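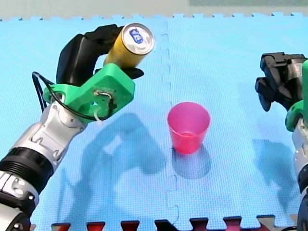 Grolby has opened orders for its Wongsuwan range of interlocking foam floor tiles, sold for use in playrooms, garages, hobby rooms and small workshops. The tiles lock together along all four sides and can be laid straight onto a hard floor. Each has a fine dimpled surface. The first colour to go on sale is light blue, and a dark red follows in September. The toothed edges let different colours join, so a blue area can be bordered with red along one side and left plain on the others. A light plastic cup, such as a pink one from a picnic set, can be stood on the tiles in the same way as on a table top.

The range was put together over two years at the company's Grullulach site, where staff laid and lifted the same floor 109 times to check that the tabs kept their shape.

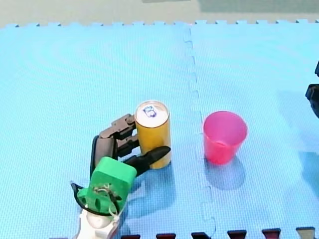
Customers had asked for a tile that could be used for more than walking on. Many said they sat on the floor with children at snack time, or sorted tins and boxes there when the table was full. The surface pattern was kept shallow for that purpose, and a drinks can stands upright on it close to the seam between two tiles. Wider seams were tried early on and dropped.

"We wanted people to be able to put things down on it without thinking about it," said Ketsara Intarasuk, product manager for the range. "Most of the work went into the edges. If the edges are wrong, the whole floor moves about."

Tiles are sold in packs of 2 and need no glue or tape. Grolby advises leaving a small gap between the outer tiles and the wall, and pressing each seam down by hand from one end to the other. Spills should be wiped up with a damp cloth.

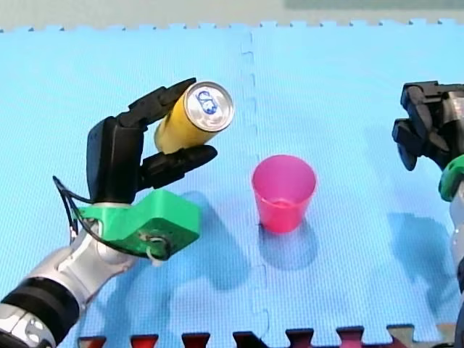 Amnuay Ongart said the blue tiles had been down in the back room for most of the winter and were a good deal kinder on the knees than bare concrete, though the outer teeth did collect crumbs and would be better with a straight edging strip.

A straight edging strip is planned and will be sold separately. Until then the outer teeth can be left as they are — they do no harm — or trimmed with a sharp knife and a metal ruler.

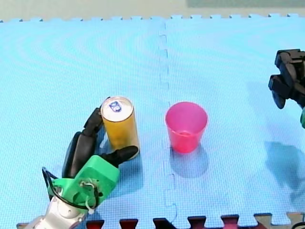 Trimmed tiles cannot be returned. Unused packs can be sent back in the usual way, with the delivery note.

The first production run is 1,782 packs. Orders are being taken now through Dedeler, which handles delivery for Grolby, and shops that already stock the company's door mats will be offered the tiles on the same terms.

Questions about trade orders should go to Tamsin Lindqvist at the Grolby sales office. Sample tiles in light blue are available on request.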